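Progress report to Nedico, May period
Project Urkora: can two arms tidy a kitchen drawer?

In this period we moved most of our work into simulation. The task stays the same as in the plan: open the drawer, put the small things inside, close the drawer again. We ran 60 trials with the new controller. In 40 of them the drawer was opened fully, and in 11 the whole task was finished without help.
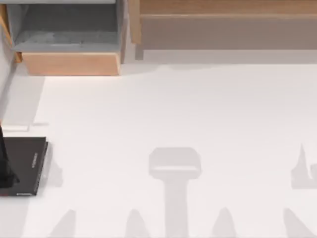
Lotte Boersma

The simulated table now has the drawer unit and the long shelf at the far edge, and both arms work over the same white top. Opening is no longer our main problem. Closing is harder – the gripper often pushes at an angle and the front panel stops halfway.

My answer to your question from the last meeting is therefore: not yet. A person does this chore without thinking, and our arms still need good luck.

For the next period we ask to keep the budget as it is. Heikki Väisänen will rewrite the closing motion, and Masaru Ebihara will prepare 10 trials on the real table at Halonen.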